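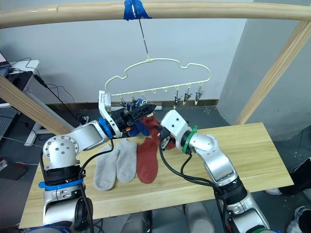

Chapter 7
Drying Small Items

Socks, gloves and handkerchiefs are too short to fold over a line and are usually dried from clips. This chapter covers the clip hanger: its parts, its loading and its care.

A clip hanger has a top frame, a bottom bar and a set of clips. The frame carries the load to a rod or line. The bar sets the spacing between items, and spacing controls how freely air moves past the cloth.

Section 7.1 defines the terms used. Section 7.2 treats balance. A hanger loaded at one end only will tilt, and the items slide together. Section 7.3 compares clip types, using the Vakdale and Srithong patterns. Section 7.4 deals with rod height.

Before reading on, review the material on fiber and water content in Chapter 2.

7.1 Terms

Clip: a sprung pair of jaws that grips the edge of an item.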